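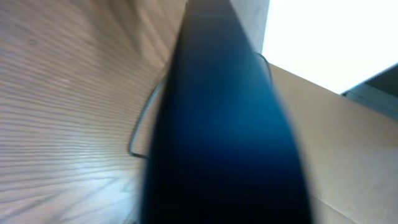 idun_h
Bonsoir à toutes et à tous, je me lance enfin dans la teinture à l'indigo et j'ai besoin de vos avis avant de gâcher encore de la laine. J'ai monté ma première cuve il y a deux semaines dans un seau à couvercle, avec la recette au fructose et à la chaux, et j'ai passé dedans 7 écheveaux de mérinos. Le bleu que je vise, c'est un marine presque noir sur les bords qui s'éclaircit en cobalt au milieu, comme sur la photo, avec un passage très doux entre les deux. Et moi j'obtiens... un bleu jean délavé, tout uniforme, même après quatre trempages ! La laine n'est pas rêche, l'odeur de la cuve me paraît normale (enfin, je n'ai pas de point de comparaison), mais ça ne fonce plus. Je continue à tremper ou je remonte une cuve ?

brindefil
Bienvenue ! Quatre trempages de combien de temps ? Et surtout tu laisses oxyder combien entre deux ? Moi au début je replongeais trop vite, j'étais pressée, et je perdais autant de bleu que j'en mettais. Maintenant c'est une demi-heure à l'air, minimum, et je vais boire un café.

idun_h
Cinq minutes dans la cuve, dix minutes dehors. Donc trop court, je suppose...

Embla Sæther
Dix minutes c'est court oui, mais je regarderais d'abord la cuve. Elle est de quelle couleur quand tu écartes la fleur ? Si c'est jaune-vert bien clair, elle est réduite. Si c'est bleu ou vert trouble, tu peux tremper jusqu'à l'été, tu n'auras rien de plus. Et prends la température, la mienne boude dès qu'elle passe sous 40 degrés.

marcassin61
Pas d'accord avec la chaux sur de la laine, je le dis à chaque fois et je le redirai. C'est très bien pour le coton, mais la laine n'aime pas les bains alcalins, et à force de trempages pour chercher du marine tu vas l'abîmer. Pour la laine, c'est une cuve de fermentation ou rien. La mienne a passé l'hiver près du poêle, elle marche toujours.

Embla Sæther
Marcassin, on a déjà eu cette discussion :) Je teins de la laine à la chaux depuis des années, avec un rinçage au vinaigre derrière, et mes pulls vont bien, merci pour eux. Une cuve de fermentation pour une débutante, c'est trois semaines à surveiller un seau qui pue.

marcassin61
Il ne pue pas, il sent le terroir.

brindefil
Il pue. J'en ai eu un dans la buanderie, mon mari a dormi la fenêtre ouverte à l'étage du dessus.

idun_h
Bon, je reviens du garage avec ma lampe. Sous la fleur c'est vert bouteille, pas clair du tout, et il y a un dépôt énorme au fond. Le thermomètre dit 22... Je crois que j'ai ma réponse. Est-ce que ça se rattrape ?

Embla Sæther
Oui, sans souci ! Bain-marie tout doux, une cuillère de fructose, tu remues lentement sans faire de bulles et tu la laisses tranquille une heure ou deux. Si elle ne vire pas, tu contrôles le pH avant de rajouter de la chaux. Ne jette rien.

gament
Pour le dégradé, personne n'en parle mais c'est une autre affaire que la profondeur. Il faut tremper les extrémités plus souvent que le milieu : écheveau ouvert, tenu par le centre, tu descends un peu moins à chaque passage. Et tu bouges tout le temps, sinon tu as une ligne nette à la surface du bain. Mouille bien la laine avant aussi, ça aide beaucoup pour le fondu.

idun_h
Ah merci, moi je plongeais tout d'un bloc en espérant que la magie opère ! J'essaie sur un seul écheveau d'abord.

marcassin61
Et un échantillon dans la fermentation, pour comparer ? Je t'envoie un bocal de ma cuve si tu veux, je suis sérieux.

brindefil
Par la poste ??? Pense au facteur.

idun_h
Petit retour : cuve réchauffée à 45, jaune-vert cette fois, et trois trempages avec de vraies pauses. C'est nettement plus foncé aux bouts, le milieu reste un peu pâle à mon goût. Il me manque encore du cobalt. Marcassin, pour le bocal - je passe mon tour, mais c'est gentil.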